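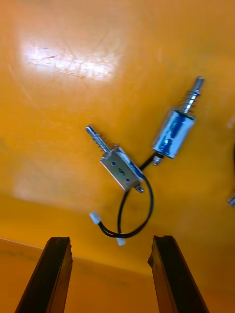 How close should two robot arms be allowed to work to each other on the same table?

"Close enough to share a tray, as long as only one of them is in it at a time," says the cell supervisor at Pavgate, which sorts small electrical parts for repair shops. "We set that as a rule before we set anything else. Each arm has its own side. The middle belongs to whichever arm has claimed it, and the other one waits over its own bins."

The rule is number 4 on a sheet of 12 that hangs by the cell. The sheet was written in April, when the Drirari line was being set up, and has been changed twice. The first version ran to nine pages. According to the supervisor, people signed it and went back to work without reading it.

"Now it's one side of one page. If we want to add a rule, we have to take one out or join two together."

Most of the rules are about parts and not about the arms. The shop handles circuit boards, solenoids, wire harnesses and short leads with connectors on them, and the supervisor says the leads cause more stops than everything else put together.

"A board sits where you put it. A wire doesn't. You pick up one end and the other end comes along later, and it may bring something with it. So we have a rule that a lead is lifted straight up until the whole length is clear, and then it moves sideways. It's slower. I had an argument with the integrator over that, and I'd have it again."

The arms run on a scheduling program called Paser, which hands out the claim on the middle tray. If an arm holds the claim and has not moved, the program doesn't take it back by itself. An operator has to look at the table and release it by hand.

"People ask for a timer. I won't put one in. An arm that has stopped over the tray is still over the tray, whatever the software thinks."

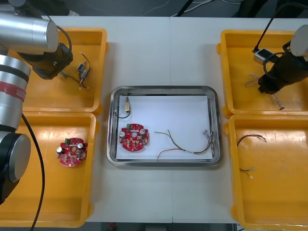
The two-arm cell, with the shared steel tray in the middle of the table.

The rules on laying out the table are the ones new staff are tested on. There are four bins, and they go in the same places every shift. The steel tray gets a fresh sheet of white paper at the start of a run and another any time the sheet is torn or marked. Parts in the tray are set down with space between them, and nothing is stacked.

"The paper does two jobs," the supervisor says. "It cuts the shine off the steel, and you can see a loose crimp or a bit of solder on it. I would like paper in the bins too, but it slides around in there. We tried tape and gave up on it."

Glare comes up several times. Shiny parts and smooth bins both throw light back at the cameras, and one rule says the overhead lights are to be left alone during a run. The blinds are covered by the same line.

What about reaching in? The answer is short. "Hands stay off the table until both arms are stopped and the lamp says so. Both. I don't care that the one on your side is parked."

The same applies to dropped parts. A part on the floor stays there until the end of the run, then goes in a scrap box, even if it looks fine. Mertens, the customer for most of the boards, asked for that in its contract. The supervisor would have written it in anyway. 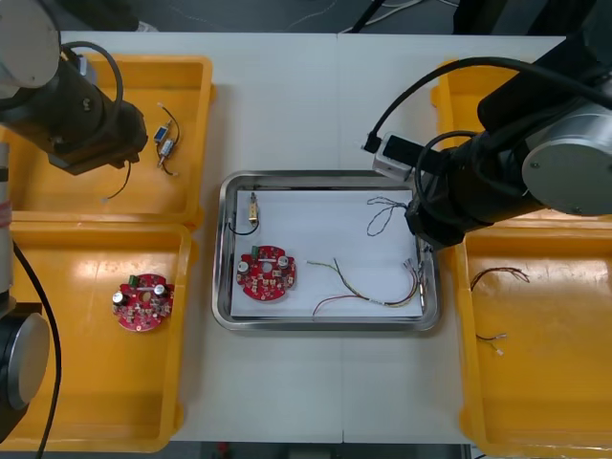

A board and wiring set out on white paper, with two bins on each side.

The shop keeps a log of every stop, however short. It had 702 entries when we spoke. Operators write down which rule was in play, or "none" if no rule covered it. Entries marked "none" are read out at the Monday meeting, and that is where both changes to the sheet came from. One added a check on the arm cables before start-up. The other set a limit on how full a bin can be before it has to be changed.

"The full bin one embarrassed me a little. An operator had been swapping them early for weeks and hadn't told us. The log showed hers was the shift with the fewest stops, so we asked her what she was doing."

Asked what a smaller shop should write down first, the supervisor goes back to the shared tray. "Who gets the middle, and who is allowed to release it. Put a job title next to it. After that, do your wires."

The sheet is due for another review when the second Drirari table is installed. A draft rule about spare gripper fingers is waiting for it, and the supervisor has not decided which line will have to go.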